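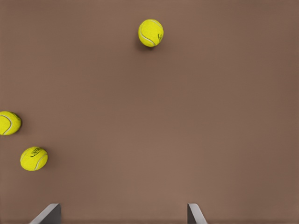
Wrist view, gripper open, three balls on the table.

Feb 10, 2021 - ball-in-can sim, shared bench at Trikbridge

Got the tennis ball scene loading again after Madhu's cleanup of the table model. I keep putting off building the real one in the garage until the sim stops embarrassing me, so here we are, another evening of it! Seed for tonight is 899 (900 spawned a ball inside the table and I didn't feel like chasing it).

Plan is the same as before: right arm holds the can, left arm picks up balls. Jianhua wants to swap the jobs. I said let me get one version going first.
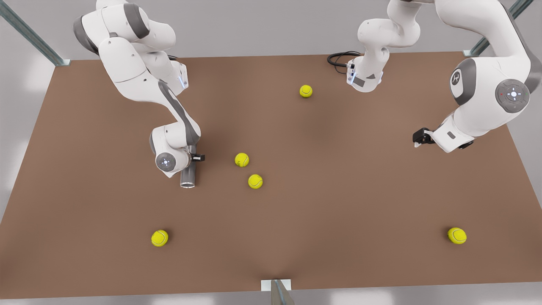 Overview camera. Right arm has the can, left arm still out to the side.

The overview is the one I trust. Joint limits look sane now and the elbows stay out of each other's way, at least at the speeds I'm running. I bumped finger friction to 2 and left everything else alone.
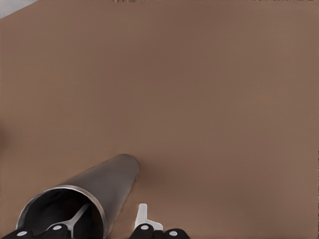 The can grasp is what I spent most of the night on. Satish thinks we should grab it around the body like a sane person, but the jaws we're planning to print don't open that wide, so I want to go in over the wall. With one finger at the open mouth and the can lying on its side, I can check how close the pad gets to the rim, and I need to redo the collision mesh there anyway - the old one treats the can as a solid plug, which explains a lot. Saved the new mesh as ladby_can, don't overwrite it please.

Ran the approach script 37 times with small offsets on the start pose. Logs are in the Bisht folder. Haven't sorted them yet, and the wrist cameras need a look too, mostly the mounting angle.
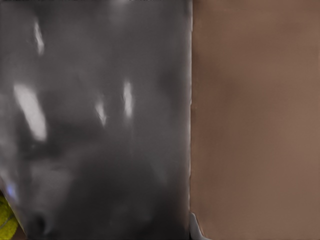 If I tilt the mount I have to recalibrate both sides, and Zulkifli has the calibration notes, so that waits until he's back on the bench. Meanwhile - thinner walls on the can mesh, slower close on the left gripper, and ask Chun-yin if the printer is free.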